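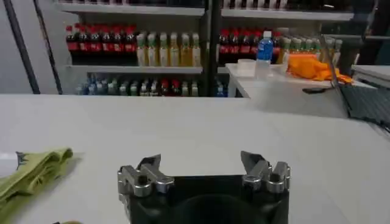
Tirel Opens Laundry and Drinks Shop at 461 Choi Avenue

Customers can wash, fold and pick up a bottled drink in one room

STOMEL – Tirel, the self-service laundry company, will open its newest shop in August at 461 Choi Avenue, in the Emel neighborhood of Stomel. The shop puts washers, dryers, folding tables and a full range of bottled drinks under one roof. It will be open 365 days a year from 6 a.m. to 11 p.m., with the last wash starting at 9:30 p.m.

The space covers 2,969 square feet and was last used as a furniture showroom. Tirel signed the lease in the spring. Work on the water and gas lines is finished, and the front windows have been replaced. The entrance is level with the sidewalk, and there is parking behind the building, reached from the alley on the north side.

The shop has 32 washers in three sizes. The smallest takes a normal household load. The largest takes comforters, sleeping bags and small rugs. Dryers are stacked in pairs along the back wall. All of the machines accept coins, bank cards and the Tirel wash card, which also works at the company's other shops.

Room to fold

The folding area is the main change from earlier Tirel shops. In the older shops, customers fold on narrow counters fixed to the wall, and on busy evenings they often carry warm laundry home in a heap. At Choi Avenue the counters have been replaced with large white tables that stand away from the wall.

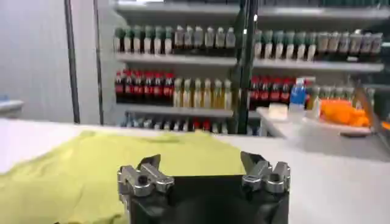
Photo courtesy of Tirel

The tops are smooth and plain white, so a stray sock or a stain that did not come out is easy to spot. A T-shirt can be spread flat, with room beside it for the next one. The tables are free to use, and there is no time limit, though customers are asked to leave space for others during the evening.

Tirel tried several table heights at its Stomel office before ordering. Staff folded the same basket of towels, shirts and pillowcases at each one and picked the height most of them preferred. One lower table will be kept near the front door for anyone who would like to sit while folding.

"People told us they needed a bigger place to put things down," the company said in a statement. "We had been spending our money on faster dryers. The tables were the thing customers kept asking about, so we started the floor plan with the tables this time."

Each table will have a spray bottle of cleaner and a roll of paper towels at one end. A printed card shows how to fold a fitted sheet, a dress shirt and a T-shirt. The same card will be handed out at the counter, in English and Spanish.

Drinks by the bottle

The second new feature is the drinks section, which stands right behind the folding area. Rows of bottles fill the shelves: cola with red labels and red caps, yellow and amber drinks, and bottles with dark green caps, among others. Customers take what they want and pay at the counter or with the wash card.

Earlier Tirel shops had a single vending machine, and it was often out of water by Saturday afternoon in the warmer months. The Choi Avenue shop will be restocked each morning before opening. Drinks are sold one bottle at a time. Prices are marked on the shelf edge and will match those at nearby corner stores.

Tirel asks customers to keep the caps on their drinks while they are at the tables. Recycling bins for empty bottles are next to both doors. There will be no hot drinks or food for sale at opening, and customers may bring their own.
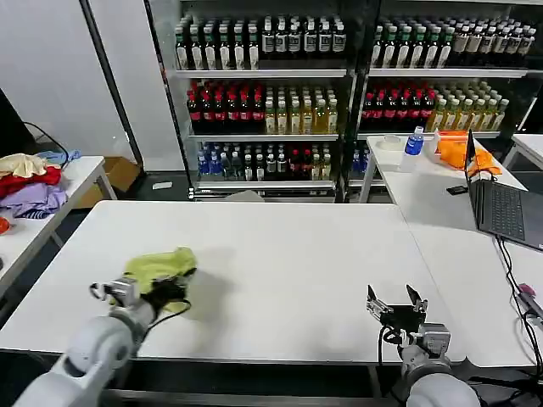

Folding table and bottled drinks at the Tirel shop, Choi Avenue.

Wash-and-fold service

Customers who do not want to wait can leave their laundry at the counter. Bags dropped off before 10 a.m. will be ready after 5 p.m. the same day. Bags dropped off later will be ready the following morning. The service is charged by weight, with a minimum of ten pounds, and the price includes detergent.

Shirts and T-shirts are folded flat unless the customer asks for hangers. Towels are folded in thirds. Socks are paired, and any left over are returned in a separate paper bag. Customers can ask for unscented detergent or bring their own. Tirel does not offer dry cleaning and will not accept leather, suede or items marked for hand washing only.

Laundry left at the counter is tagged when it arrives and stays in its own machine throughout. It is held for 30 days. After that the company will contact the customer by phone or text before taking any further step.

Opening month

During the first month, small loads will be half price before noon. Anyone who signs up for a wash card at Choi Avenue in that time will receive one free bottled drink with the first load. The offer is limited to one drink per card and cannot be used at other Tirel shops.

Existing card holders do not need a new card. Balances will carry over automatically, and the card readers at Choi Avenue show the balance before each wash.

The shop will have an attendant on the floor during all opening hours. Attendants can help with the machines, give change and look after the folding area. Tirel is still hiring for early morning and late evening shifts. Application forms are available at the counter of any Tirel shop.

Getting there

The shop is at the corner of Choi Avenue and the Emel bus loop. The nearest stop is directly across the street. Bike racks are on the Choi Avenue side. Laundry carts are for use inside the building and in the rear parking lot only, and they should be returned to the rack by the back door.

About Tirel

Tirel runs self-service laundries in and near Stomel. Its shops offer coin and card washers, dryers and drop-off laundry service. The company also handles table linens and towels for restaurants and hair salons, which are washed at a separate site and do not use the machines in its public shops.

Notes to editors

Photographs of the folding area and the drinks section may be used free of charge with credit to Tirel. Requests to visit the shop before opening should be sent to the Tirel press office. Visits are possible in the mornings between 8 a.m. and 11 a.m.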